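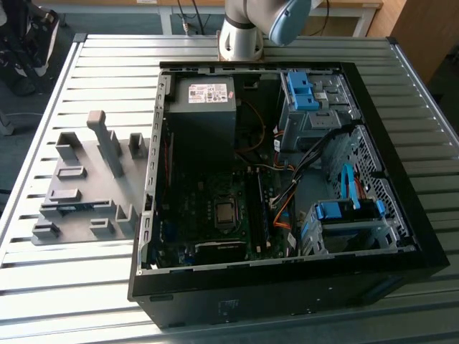

*Bench 2, Clernach workshop. Tower on its side, side panel removed, arm behind it and fixture plate at left.*

**Monthly bench check: computer strip-down with robot arm**
Site: Clernach
Month: May
Checked by: Edivaldo Guimarães
Present: Jussara Xavier (operator), Corey Tipoki (maintenance)

Marks used: OK / Fix / Ask. Comments are mine unless there are initials.

## A. Before the arm has power

- [x] **Power cord of the tower is unplugged and put away from the bench.** OK. Jussara also presses the start button of the tower one time after unplugging. This is not in the Beltura procedure but I would like it to be.
- [x] **Arm base is tight on its mounting plate.** OK. The plate is wood. Corey checked the screws by hand and with the key. Please look at the wood for cracks every month also.
- [x] **Slotted table is clean, no screws between the ribs.** Fix, done during the check. Two case screws had fallen in a slot. When we did this work by hand, each person had a magnetic dish. The dishes went to the storeroom when the arm came, and I ask that they come back.
- [ ] **Case does not pass over the front edge of the table.** Fix. The front bezel overhangs the edge. A person who walks past can catch it with the hip and move the whole case, and then the arm has a wrong position for it. Corey will put a stop on the table.

## B. Fixture plate

- [x] **Plate is flat and does not rock.** OK.
- [x] **Post, holders and clips have no cracks.** OK. It is a printed part, so a crack can be small. Use the torch, colour of the grey makes it hard to see.
- [ ] **Spare plate is on the shelf.** Ask. Severino Barroso ordered it from Clivholm, no answer yet.

## C. Reach and speed

- [x] **Speed limit is 50 mm per second when a person is at the bench.** OK, measured.
- [x] **Emergency stop works from the operator side.** OK, tried three times.
- [ ] **Floor line at 660 mm from the table is visible.** Fix. The tape is worn at the corner.
- [ ] **Chairs stay behind the line.** Ask. There is an office chair close to the table. See comment from Jussara below.

## D. Hands and edges

- [x] **Cut-resistant gloves in both sizes.** OK.
- [x] **Operator keeps hands out of the case until the arm is parked.** OK, observed for one hour. The drive cages and the chassis lip are bare metal, so gloves stay on after parking too.
- [x] **Cables are moved to the side before the arm starts.** OK. This is still hand work, and I think it will stay so for a long time.

## E. Comments from the people at the bench

**JX:** My wrists are better than last year, I can say it clearly. But now I stand and wait for the arm, and waiting while standing is more tiring than working. I want to sit between units. If the chair is not allowed, please give us a high stool behind the line.

**CT:** No trouble with the arm itself. We used to have two people on this bench and a bit of a yarn. Now it's one. Could the breaks at least line up with bench 3?

**EG:** The daily target is 8 towers per person, written before the arm came. Meirion Gethin from the Ruddock office told me it will be reviewed with the operators in the room. I support this. Training records are at 100 per cent for bench 2.

## F. To close before next check

| Item | Who |
|---|---|
| Stop for the case at front edge | Corey |
| New floor tape | Corey |
| Magnetic dishes back on the bench | Edivaldo |
| Stool or chair decision | Meirion |
| Spare fixture plate, call Clivholm again | Severino |

Signed on the paper copy by E. Guimarães and J. Xavier, 3:40 pm.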